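Iser handheld capture kit: planning and cost notes

Status: working draft, revised October. Covers hand-held gripper units only. Arm-side equipment is budgeted in a separate file.

Scope

These notes are for groups that want to collect garment handling data in lived-in rooms and need to know what to order before the first session. The accompanying data set, Dindari, covers knitwear and light outerwear laid out on beds. Folding on a table is in the companion set and uses the same hardware.

Prices are left out on purpose. They change with each reseller quote and go stale in a README. Quantities, lead times and wear rates are given instead.

What to order per operator

Gripper unit, two-finger, parallel linkage: 1
Spare finger pads, textured blue: 4 pairs
Pivot caps, gray: 1 bag
Memory cards: 3
Batteries: 4
Charger, two-bay: 1
Hard case: 1

Order the pads with the grippers. Cloltberg ships them from a different warehouse and a later pad order adds weeks. The pads are the only part treated as a consumable in the plan. Everything else is carried as equipment and written down over two years.
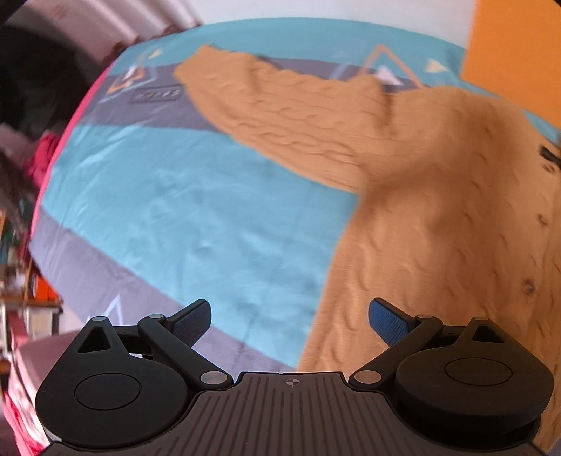
Pad wear depends on the garment mix more than on session length. For knitwear, plan one pair per 500 grasps. Cable knits and anything with a raised rib shorten this, and a worn pad will slide along a sleeve before it shows any visible damage. For smooth cotton the same pair can stay on until the scheduled check. Log the pad change in the session sheet under "consumables", with the grasp count at the time.

Linkage play should be checked every 200 grasps. If the fingers no longer meet evenly, pull the unit from use and swap in the spare. Field adjustment is possible but was slower in our hands than a swap, and two units came back with overtightened pivots.

Number of units

The first plan called for one gripper per operator and no spares. This did not hold up. The current rule is one spare for every three operators, rounded up. For a team of 16 that is six spares, 22 units in total. If the budget will not cover it, cut operators before cutting spares. An operator with no working unit still has to be paid for the session.

Room and garment costs

Sessions run in furnished bedrooms. Budget for:

Access fee, per room and session
Garments, bought secondhand where possible
Laundering between rooms
Transport of cases and garments

Bedding is not supplied. The operator uses what is on the bed, patterned or plain. Supplying a standard cover was priced and dropped: it added a laundry line and removed most of the background variety the set is meant to have.

Buttoned garments are a separate line in the garment budget. Cardigans take longer to lay out between takes than pullovers do, so allow 35 minutes per buttoned item against 20 for the rest. The difference is nearly all reset time. A schedule built on the pullover figure will overrun by the second room.

Storage and transfer

Buy storage for twice the expected volume. One copy stays on the field drive until the upload checksum is confirmed, and cards are not wiped before that. Field drives are reused between rooms, so the number needed depends on upload speed and not on the size of the final set.

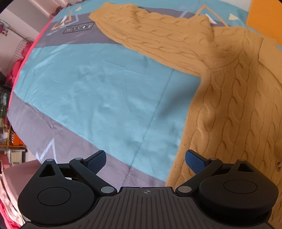 Jaunzems, commenting on the previous draft, asked why rental was missing from the plan, given that a short collection may never reach the second year of the write-down. The same comment noted that rental contracts usually bill pads at list price, and that the saving disappears if more than a few pairs are used.

Both points are accepted. A rental column will go into the next revision of the spreadsheet. Until then, treat rental as an option for pilots of one month or less, with pads bought outright.

Known gaps in this plan

No figure for customs delay. Our units cleared without a hold.
Battery life below 50 F has not been measured.
Insurance was covered by an existing policy and is not itemized.
Operator training is entered as one paid day. Two may be needed for people new to garment work.

Files

units.csv: unit and spare counts by team size
consumables.csv: pad changes and grasp counts
rooms.csv: access and transport lines
changes.txt: revision history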